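3.2 Gathering the bread demonstrations

We came to bread by way of disappointment. Our first round of examples used wooden blocks, and while the policy learned to move blocks very nicely indeed, it had no idea what to do with anything that gave a little under the fingers. So in June we put the blocks back in their box and went to the bakery on the corner, and for the rest of the collection period the lab smelled a good deal better than it had in the spring.

The task is simple to say out loud. A roll lies on the table, a basket stands near it, and the arm has to pick up the roll and put it in the basket without squashing it. Every demonstration was given by a person driving the arm by hand through a small leader device, which we call Prulik after the street where its first version was built. The operator watches the table directly and not through a screen. We tried it both ways, and people working from a screen tended to hover for a long while before they dared to close the fingers, and the learned policy picked up the hovering along with everything else.
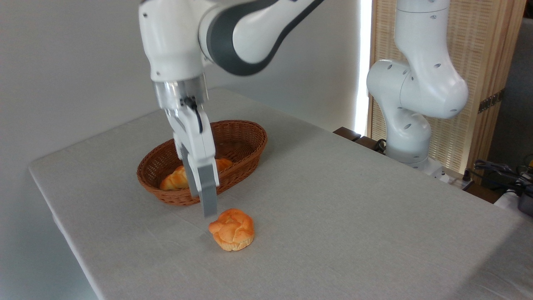 Figure 2. Gripper open over a knotted roll, with the wicker basket beside it.
Collection and figure: Perla Orozco and Masaru Kuroda, Skuselis Laboratory

Figure 2 gives a fair idea of the layout. The gripper has two gray fingers, and the roll rests directly on a light gray cloth. We went back and forth on that cloth more than we care to admit. A bare tabletop let the rolls skate away whenever a finger brushed them, and the operators got into the habit of chasing, whereas fabric holds a roll still enough for an honest second try. The price is that the cloth wrinkles and shifts over a long session, so we asked operators to smooth it between episodes only when a fold had come up under the bread, and otherwise to let it be. A little untidiness in the training data did the policy no harm that we could measure.

The basket may already have bread in it when an episode begins, as it does in the figure. This was Getsemaní Cárdenas's suggestion and a very good one. In our earliest recordings the basket always started out empty, and the policy would stop dead when it was shown a basket with something inside, as if the job had been done already. After that we varied the starting contents from one episode to the next, and we also moved the basket about, turning it now and then so that its long side did not always face the same way.

Each operator recorded in blocks of 20 episodes and then rested. Isauro Ochoa, who has the steadiest hands of any of us, could happily have gone on longer, but his later grasps grew quick and a bit careless, and so did everyone else's. We kept failed grasps when the operator recovered and finished the task, and we marked the moment of recovery by hand. Episodes that ended with the roll on the floor were set aside and are not part of the training set.

Bread does not keep, and this shaped the work more than any choice of ours. A roll bought at 8 in the morning is soft and springs back, while the same roll late in the day has a firm crust and will put up with quite a squeeze. We noted the age of the bread with every block and tried to spread fresh and stale evenly among the operators. The exception is one Saturday when the bakery had sold out of knotted rolls, and Aiman Sopacua recorded two blocks with what was left from the day before. Those blocks are labeled separately in the release, and Section 4 reports results with and without them.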